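January 29, 2018

Why I Want the Grippers You Hold in Your Hands to Win

I have been writing about small-shop automation for 7 years, and most of what crosses my desk bores me a little. Another arm, another reach chart, another tablet app with big friendly buttons. So when I tell you that the most fun I've had with robot hardware in a long time came from a kit with no robot in it, please understand that I don't say this every month.

The kit is the Aketti hand pair, put together and supported by a small outfit called Clirbridge. You get two grippers, a cable for each, the recording software and a printed booklet of 181 pages that somebody clearly enjoyed writing. You pick up one gripper in each hand and you do the job yourself. The software keeps a record of what the grippers did, and later that record is used to train an arm carrying the same kind of gripper. That is the whole pitch, and I think it's a terrific one.

My case for it starts with who gets to do the teaching. I've watched a good many shops buy a robot arm and then discover that the person who knows the job and the person who can program the arm have never had a conversation. The programmer stands there with a pendant, nudging the wrist a hair to the left, while the one who has packed parts for years stands behind with folded arms, itching to reach in. With the hand pair you hand over the grippers and get out of the way. It is the most natural thing in the world, and it respects skill that people already have.

There is a catch, and the booklet is upfront about it. You can't use your own fingers. Everything you do goes through the two black fingers of the gripper, and for the first hour you will feel like a kid wearing oven mitts. I dropped things. I pushed things I meant to pinch. I found out how much of my everyday handling depends on rolling an object between thumb and forefinger, a move the kit simply doesn't have.

But that frustration is useful! By the second hour I had stopped trying to be a person and started working out what a gripper could reasonably do. I was bracing with the left and working with the right, coming in at a slant so one tool wouldn't bump the other. Those are exactly the habits an arm needs, and I had picked them up through my own wrists instead of from a chart.

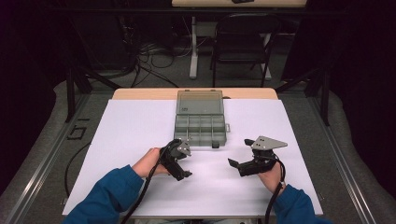
Small boxes with compartments are where I'd tell any new owner to begin. They look easy and they aren't. A hinged lid asks for a different sort of touch than a flat part does, a latch is fussier still, and a light box likes to skate away across the table if you lean on it with one hand and forget the other. I spent a whole afternoon on lids and dividers and came away with a stack of recordings, a sore forearm and a real respect for anybody who does this sort of thing for a living.

Now for the gripes, and I do have some. The cables are the big one. Each gripper has its own, and they want to go wherever your elbow is going. I learned to let each one hang down along my arm, and that helped, but I would pay extra for a version without them. Weight is the other. Neither gripper is heavy when you lift it out of the case, but hold one out over a table for a long stretch and you'll want a break. Clirbridge suggests sessions with a rest built in, and I'd take that advice seriously.

The software is fine. I know that sounds faint, so let me add that "fine" is a high mark in this field. It started every time, it saved what I asked it to save, and throwing out a bad take needs one click. I recorded 447 takes over my time with the kit and lost 4 of them, all on the same evening and all, I'm fairly sure, my own fault for closing the laptop too soon.

I also tried the Kotov trainer last April, which goes at the problem the other way around. There you move a small copy of the arm and the real arm follows along. It's a lovely piece of engineering and I enjoyed it, but it needs the real arm there the whole time, powered up and fenced off. For a shop that is still deciding whether to buy an arm at all, that is backwards. The hand pair lets you start collecting before the big purchase, on an ordinary table, and that changes who can afford to be curious.

People I respect disagree with me about this. Their argument is that recorded human work is messy, that you need a great deal of it, and that a careful programmer can get a simple job running in less time. For one simple job that never changes, I think they're right, and I'd tell you to hire the programmer. But the shops that write to me don't have one simple job. They have a dozen fiddly ones that change with the season, and they can't bring in an expert each time a box gets a new lid.

What I'd like to see next is a better way of telling a good take from a lazy one. At the moment the kit treats my clumsy first hour the same as my decent third, unless I go back and sort them by hand. Clirbridge says its Pawłowska update will let you grade takes as you go. I haven't tried it and won't praise it until I have – but if it works the way they describe, it would fix the chore I liked least.

The loan kit goes back next week. I've asked if I can keep it through one more round of lids.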